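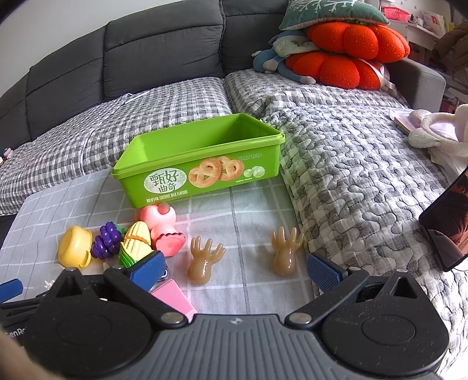 Questions we get about the tidying study

Why do you collect in people's homes?
Well, we did start in the lab at Brolen, and very pleasant it was too, but a policy trained on bare benches went quite to pieces the moment it met a patterned blanket! So now we put small things into tins and boxes on sofas and beds, with all the usual household clutter left around them - 1,516 demonstrations so far.

Does it matter what goes in the box? 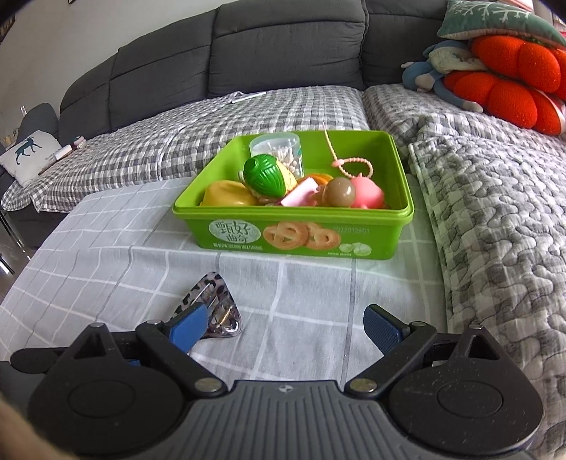 It matters a good deal, yes. Toy fruit is forgiving and cotton swabs are not, and anything like a string of beads will happily hang over the rim, so we had to decide (after much tea) whether that counts as inside. We say it does.

How well does the policy do?
In the December trials we gave it 160 attempts in rooms it had never met, and it managed 60 of them cleanly. We're still rather fond of it.

May I have the data?
Please do write to Sinéad Ó Dubhghaill, who'll be delighted to hear from you.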